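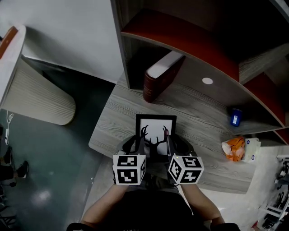 Arnow away: back three or back four?

January 22, 2025
Posted by Birdie Lindgren

Vatudport have conceded 13 goals in the last 10 league matches, and 6 of those came from crosses to the far post. The back three leaves the weak-side wing back defending against a full back and a winger at the same time. Arnow play almost everything down the outside, so I would go to a 4-4-2 on Saturday and accept being outnumbered in the middle.

kasprzak_end
Disagree. Three of those six were second balls from corners, where the formation doesn't matter. Take them out and the far post number is normal for this league.

Birdie Lindgren
I counted two from corners. The Gomeck one was a throw-in that was recycled and crossed from open play.

kasprzak_end
It was a short corner. Look at the clock, the ball goes out in minute 44 and the cross comes before play has reset. The wing back was still up by the penalty spot, which is where he is told to be on a short corner.

Trinidad Marín
You can both be right on the count and it doesn't settle Saturday. The question is who covers when the ball is switched. In December the left center back was stepping out early and the other two slid across with him. Since the injury he holds his position and the gap opens between him and the wing back. A back four with the same player at left back has the same gap, only five yards wider.

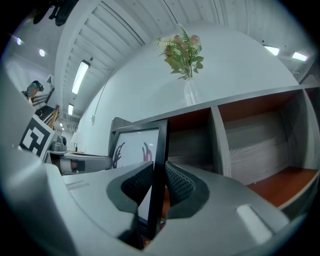
What I would change is the trigger. Let the near midfielder press the full back and keep the center back home until the first touch is taken. Kasprzak did that at our place and gave up one cross from that side in the second half.

lowblock
Kasprzak also had a midfielder who can run. Ours is on four yellows and gets caught square.

Trinidad Marín
Then start the other one. He is slower on the ball but he covers the ground.

Birdie Lindgren
The other one can't play as the deeper of two, we saw that in the cup. In a flat four he would be fine — he has a man outside him and a man inside him, and he only has to shuttle.

kasprzak_end
So the switch to a four is now about fitting in a midfielder. That is a different argument from the first post.

Birdie Lindgren
It's the same argument. Wide cover is the problem and the flat four gives you two players per side.

lowblock
Fine with either as long as the keeper comes for something. He stayed on his line for both goals last week and the second was inside the six-yard box.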